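Search this manual Go

Setting Up the Table View in Werkedine

Before the planner can reach for anything, it needs to know where the table is and which parts of it belong to which zone. Please don't rush this section – a patient first pass will spare you a good deal of fiddling later on.

1. Open Workspace and choose New Table View. Give it a name you'll still recognize next January.
2. Set the refresh interval to 15 seconds while you work. You can shorten it once everything is saved.
3. Lay out your paper and tape, put a few everyday things on top, and press Capture.

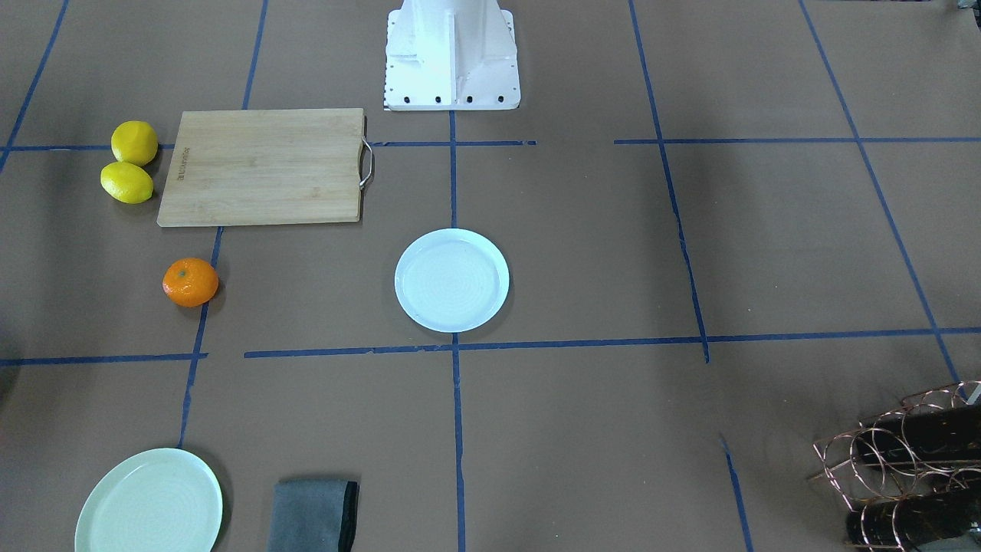

Figure 2. Table view with tape grid, mounting pedestal at top center.

4. Click the four bolt holes along the front of the pedestal foot, going left to right. Werkedine uses them to place the robot base.
5. Trace the tape lines with the Line tool. They needn't be perfectly straight, and gaps are fine – click on either side of a gap and the tool will join the two ends for you.
6. Where a line disappears under a plate, stop at the rim and pick it up again on the other side.
7. Draw a keep-out box around anything tall, such as the wine rack, and set its height to 265 mm.
8. Press Save Zones.

Note: Round things like lemons and mandarins are outlined best with Ellipse.

Caution: Moving the pedestal clears the base position. Repeat step 4 before you run any plan.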